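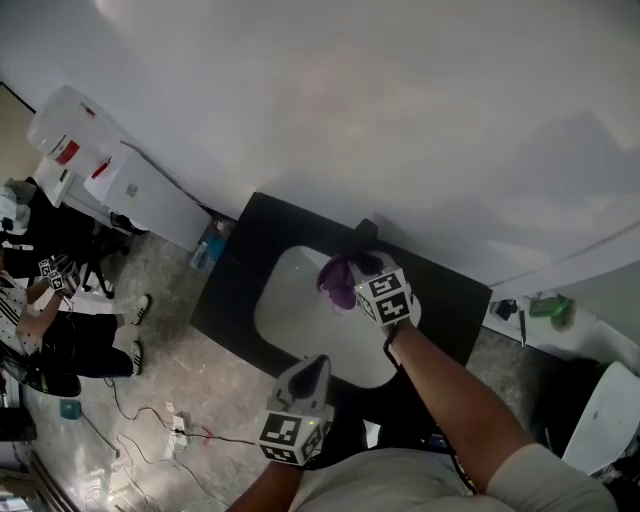

How to Count Out a Riff in an Odd Meter

So you've got a riff stuck in your head, you can sort of hum it, and every time you try to play it with a drummer the whole thing falls on its face somewhere near the end of the second bar. Been there! I play guitar in a loud little band called Sorken, and our song "Clernton" took me most of October to learn, mainly because I refused to count it.

What you need

A guitar or bass (unplugged is fine), a metronome, a pencil, and the record.

Step 1. Find where it starts over

Play the riff on the stereo and don't touch your instrument. Nod along until you hear the figure come back to the top. Say "one" out loud every time it does. If you keep saying it late, the riff is shorter than you think it is.

Step 2. Tap the fastest steady pulse

Usually that's the eighth note. Tap it on your leg and count from one "one" to the next. With "Clernton" I kept getting 15, and I was sure I'd messed up, so I did it again and got 15 again. OK then, 15 it is.

Step 3. Chop it into twos and threes

Any odd number can be split up this way, and your ear will tell you where the cuts go – listen for the accents, the open low string, the snare. Ours goes 3+3+3+2+2+2. Write it down in pencil. You'll probably change it.

Seven is the one you'll run into most, and it's usually 2+2+3 or 3+2+2. Those feel really different under the hand, so try both before you decide.

Step 4. Say it before you play it

I use "cho-co-late" for threes and "cof-fee" for twos. Nandini Bangera, our drummer, uses names of her cousins. Say the whole string over the metronome, one syllable per click, until you can do it while walking to the kitchen.

Step 5. Play it muted

Left hand resting lightly on the strings, right hand only. Hit the first syllable of each group hard and the others soft. Palm muting can come later, you just want the accents in your wrist for now.

Step 6. Add the notes, slowly

Set the click to half speed or slower. I know, it sounds awful and not heavy at all. Loop it four times clean, bump the click up a little, and go again. If you trip twice in a row, drop back to the last speed that worked.

Step 7. Try it against a straight beat

Lots of heavy drummers keep a plain four going on the cymbal while the guitars do something lopsided underneath. Your riff will start on the beat, then off it, then on it again. Tap your foot on the cymbal and let the riff drift. I still lose this one on our song "Luditz" if I look at the crowd.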